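**Ticket 3879: Large pattern files never reach the print queue**

Opened by: Izzati Wattimena, Stetow
Product: Skotell (print queue), with Edet as the file store
Priority: normal, bumped to high in October
Status: closed, see last entry

**Original report**

Hi all! First of all, we love Skotell and I've been telling every print shop I know about it. We have a problem with the big files, though. Small repeats go through beautifully. I drop the TIFF in the hot folder, it gets picked up, the preview appears, I nest it on the roll and off we go. Anything over roughly 650 MB sits at "Preparing" for ages and then turns red with this:

```
job failed: source no longer available
stage: prepare
retry: manual
```

The source is definitely still available. I can open it from Edet on the same computer while the red message is staring at me.

What I tried before writing:

- restarted Skotell
- restarted the computer Skotell runs on
- renamed the file to something short with no spaces
- saved it again without layers
- saved it again without the alpha channel
- sent it from a different workstation

Same result every time. Saving without layers got one file under the limit and that one printed, so I got very excited for about an hour, until the next one.

**Reply, 10:20**

Thanks for such a tidy report, Izzati, it saves a whole round of emails. Could you send:

1. the log folder from the Skotell machine, zipped
2. the size of one file that works and one that fails
3. how the Skotell machine gets to Edet, wired or wireless

"Source no longer available" is shown whenever a read comes back with an error. It covers a lot of ground, I'm afraid. A missing file, a permission change and a dropped connection all look the same from where you're sitting.

**Izzati, 11:05**

Logs attached. It's wired all the way. I went and looked at the network side while I was at it and pushed every plug until it clicked.
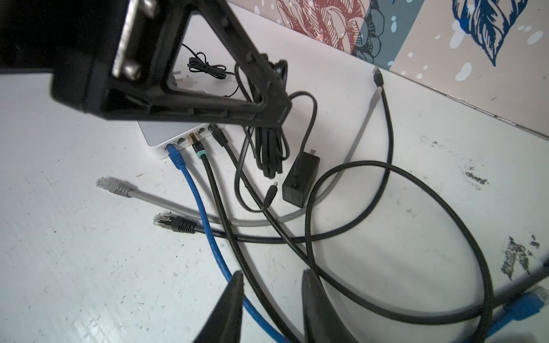

*Network end: blue cable on the left, the two black ones to its right.*

No change after the pushing. I didn't expect one, but it was satisfying.

**Reply, 11:50**

Wired is good news, and thanks for checking. I'd still like to rule the cabling in or out properly before going near the software. Could you copy one of the failing files from Edet to the desktop of the Skotell machine, using the ordinary file manager and with Skotell closed? Watch whether the speed drops to nothing at any point. Then do it again with Skotell open and idle.

If both copies finish, please compare the checksum of the copy with the original. On Windows:

```
certutil -hashfile C:\test\large_repeat.tif SHA256
```

Run it once on the copy and once on the original, and compare the long strings. They should match to the last character.

**Izzati, 13:30**

Both copies finished, both at full speed, and the strings match! I had never done a checksum before and I'm a bit in love with it. I've since run it on our whole archive of finished repeats and found two files I thought were duplicates that weren't. One has a corrected leaf on the left join. So that's a win already.

I also put the copied file in a hot folder on the desktop, with Edet out of the picture. It took a long time at "Preparing" and then it WORKED. Full preview, correct size, correct color profile.

**Reply, 14:15**

That is a great test and you were a step ahead of me. So the file is fine, the cables are fine, and Skotell can prepare a file that size when it reads from its own disk. What's left is something between Skotell and Edet that only shows up on long jobs.

I've been through your logs. Every failed job has the same gap between "prepare started" and "job failed":

| Job | Result | Time in prepare |
|---|---|---|
| small repeat | ok | a few seconds |
| medium repeat | ok | under ten minutes |
| large repeat, first try | failed | 900 s |
| large repeat, short name | failed | 900 s |
| large repeat, no alpha | failed | 900 s |

A flaky connection would fail at a different point each time. Yours fails at the same second, so I'm now looking for a timer and have stopped looking at the file size. Big files just happen to be the ones slow enough to reach it.

Skotell has no 900-second limit in the prepare stage. Could you look in the Edet settings, under file sharing, for anything called idle timeout, session timeout or auto-disconnect?

**Izzati, 15:10**

Found it! It was two menus deeper than I would ever have gone for fun. "Disconnect idle sessions after: 900 seconds." I'm delighted. I haven't touched it yet because the network was set up by Trelus and I don't want to undo something they did on purpose. I've written to them.

One question, though. How can the session be idle when Skotell is busy with the file?

**Reply, 15:40**

Good question, and you've put your finger on the odd part. In the prepare stage Skotell opens the file, reads it all into its working folder, then builds the preview tiles from that local copy. It keeps the original open the whole time and goes back to it at the very end for the embedded color profile. While the tiles are being built, nothing at all travels to or from Edet. From Edet's side you look like someone who opened a file and went to lunch, so it closes the session. Skotell returns for the profile and finds the door shut.

Reading the profile at the start would avoid all of this. I've passed that on to the developers with your table attached.

**Izzati, next morning, 9:05**

Trelus answered. The setting is the default for the sharing profile they use, and they have no objection to a longer one for the account Skotell logs in with. They asked me to leave the other accounts as they are, which suits me.

While waiting for them I spent the evening trying to get the tile building to go faster, and learned a lot:

- The working folder was on the old, slow disk. Moving it to the fast one made a huge difference.
- "Build all zoom levels" was switched on. We never zoom in past actual size on the queue screen, so I turned it off.
- Virus scanning was checking each tile as it was written. I've excluded the working folder, with Trelus's blessing.

The medium repeat now prepares in the time it takes me to fill the kettle. I haven't retried the large one, as I wanted to change the Edet setting separately and see what each thing does.

**Reply, 9:30**

Perfect approach. Please try the large file now, with the timeout still at the old value, then raise it and try again with "Build all zoom levels" back on. If the slow version gets through with the longer timeout, we've proved the cause.

**Izzati, 12:45**

Results!

- Large repeat, faster settings, old timeout: printed. First time ever from Edet.
- Large repeat, slow settings, old timeout: red message, same as before. I cheered, which confused everyone.
- Large repeat, slow settings, longer timeout: printed.

Then I queued six of the big ones in a row and went to get a sandwich. All green when I came back. The winter patterns are the heaviest files we handle, with all those scattered dots and fine branches, and they compress terribly.
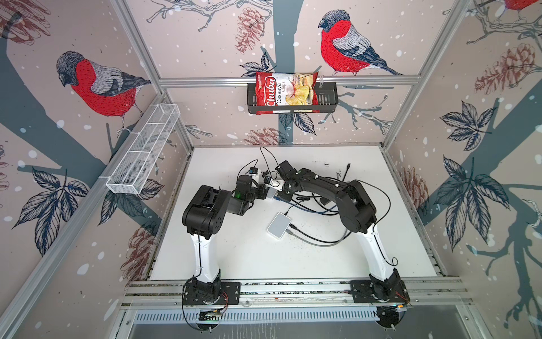
*Bullfinches, pine cones and snow dots on the wall panels.*

I'm keeping the faster settings and the longer timeout together. Is there any harm in that?

**Reply, 13:20**

No harm. You now have the speed, and you have room to spare if a really enormous file turns up. Two small things to keep an eye on:

*Disk space in the working folder.* Tiles are cleared when a job is marked done. Jobs left at "Held" keep theirs, so a long list of held jobs can fill the disk. There's an option to clear held jobs after a set number of days, under Queue > Housekeeping.

*Settings after an update.* "Build all zoom levels" has been known to switch itself back on after a major update. Check it once when you upgrade.

**Izzati, 13:35**

Thank you, both noted on the sheet next to the queue screen. And I've just seen how many held jobs we have — the list goes on for pages! Clearing those this afternoon.

**Closing notes for the knowledge base**

Symptom: jobs from a network store fail in the prepare stage with "source no longer available", large files only, while the same file works from a local hot folder.

Cause: idle session timeout on the store, reached while preview tiles are being built locally.

Check: compare "prepare started" and "job failed" in the log for several jobs. An identical gap points to a timer.

Fix: raise the idle timeout for the Skotell account on the store. Also recommended: working folder on the fastest disk, zoom levels off if they aren't used, working folder excluded from on-access scanning.

Linked request: read the embedded color profile at the start of prepare. Accepted by the developers, no release assigned yet. Izzati has asked to be told when it ships and has offered to test it with the biggest file she can find.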